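Cat ignores every toy I buy and plays with trash. Is this normal?
Posted in Pets > Cats > Behavior

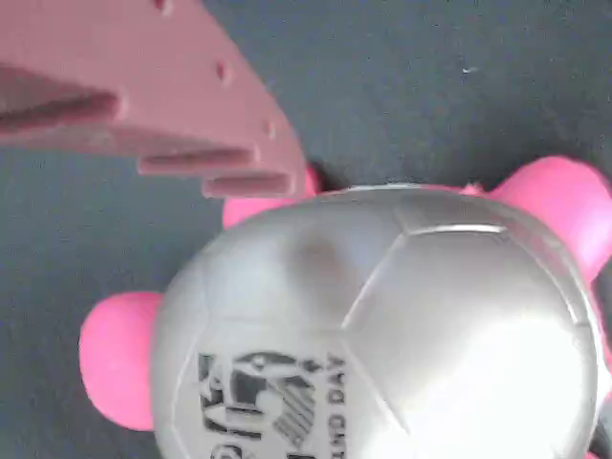

The silver ball, latest of many.

Torunn Wallin
My cat is four, indoor only, in good health according to the vet and in poor health according to himself whenever I open a can. Over the past year I have bought him a feather wand, a tunnel, two kinds of mice, a track with a bead in it, and now a silver ball. He sniffed it, looked at me the way you look at a waiter who brought the wrong soup, and left to spend the evening with the plastic ring off a milk jug.

I've tried catnip spray. He licked the floor next to the toy. I've tried leaving everything out so he can choose, and he chooses the hallway. My apartment is 793 square feet and a good share of that is now cat toys, so before I buy anything else I'd like to know if there's a trick to this. He does run around like a maniac at 3 in the morning, so the energy is in there somewhere. I just have no say in when it comes out.

Also, is the milk ring safe? He carries it around in his mouth and growls at it.

Nattawut Klinhom
Take the milk ring away first. Cats swallow those, and the surgery costs more than every toy you've listed put together (I paid 3000 dollars to learn this over a hair tie, and the cat learned nothing). Same goes for string, ribbon, rubber bands and the feather wand when you aren't holding the other end of it.

As for the toys, leaving them all out is the problem. A toy that has sat in the same spot for a month is furniture. Put everything in a closet except two or three, and swap them every few days. Mine greets the same beat-up mouse like a long-lost cousin each time it comes back.

The other half is you, I'm afraid. Most adult cats won't do much with a ball that just sits there. Roll it away from him, past a doorway or behind a chair leg, so it goes out of sight. Never toward him. Prey doesn't walk up and introduce itself. Ten minutes of that right before his last meal of the day, then food, then lights out. It took my 3 a.m. problem down to a 5 a.m. problem within two weeks, and I've made my peace with 5.

Siriporn Sombatkul
cardboard box. cut a hole in it. done

Zulmira Nogueira
Agree with Nattawut on the ring and the closet. I'd add that some cats care a lot about the surface. Ours wouldn't touch a hard ball on carpet but went nuts for the same one in the empty bathtub, where it rolls back down by itself and makes a racket. Check that whatever you use is too big for him to get in his mouth, and take it out before you shower — I have stepped on ours twice.

If he suddenly stops playing altogether, or starts hiding or eating less, go back to the vet. Snubbing a new purchase is just a cat being a cat.

Torunn Wallin
Ring is gone. He watched me throw it out and is now sitting by the trash can. Will try the bathtub tonight.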